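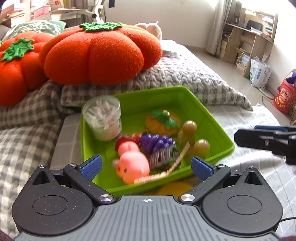
The green tray on the bed, with the pumpkin, the grapes, the pig and the two peg people.

Does a "small things" tray really cut down on clutter?

Posted by Traltasska in Home & Tidying

I keep reading that the cure for little toys all over the place is a tray. You put the small stuff in it, the tray has a home, end of problem. I'm not convinced. I bought a lime green one in November and what I have now is the same mess with a rim around it.

The trouble is that nothing in there belongs together. There's a pink pig, a strawberry, a bunch of bead grapes, wooden peg people, and a jar of what I'd call bathroom supplies that has no business with any of them. Every evening I sort it out on the bed and every morning it's back to soup. I've seen people recommend one of those divided organizers, but the one I looked at had 30 compartments and I can't picture a four-year-old respecting even one.

So is there a way of doing this that lasts longer than 2 days? Please don't tell me to "make it a game." I tried that.
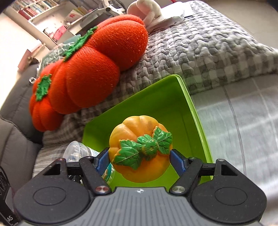 Toy pumpkin and the tray, with the knitted pumpkins on the same bed.

The pumpkin is its own headache. It's a fall thing, so do I pack it away with the cushions or leave it with the play food all year?

2 answers

Penska
Long-time member, 982 posts

I'd question the bed before the tray. A tray on a quilt tips every time somebody sits down, and then you're sorting again. Put it on a low shelf or the floor and see if the soup slows down.

Then get rid of the mixing. Play food stays: grapes, strawberry, pumpkin. The pig and the peg figures go in a shoebox with any other animals and people. The jar goes back to the bathroom, up high if those are cotton swabs. You've got two groups and a kid can handle two. I wouldn't buy the divided thing either. I had one and it turned into a place where single beads went to die.

As for the pumpkin, cushions are decorations and a toy pumpkin is a vegetable. Leave it in with the food. Mine has been "served" to me in April and it did no harm.

Will it last? Ours holds for a week or so and then I redo it, which takes me less time than typing this. Anyone who says theirs stays sorted by itself is selling trays — or has no kids.

Jindia

just get the Suominen box with the lid, we have it and its fine. got over 37 little toys in ours and the lid still shuts. you dont need to sort them, who is checking

Comment from Traltasska: A lid only hides it, and I'd still be the one digging for the pig at 7:30 at night. I'll try the floor and the two groups. Not holding my breath, but the jar has already gone back to the bathroom.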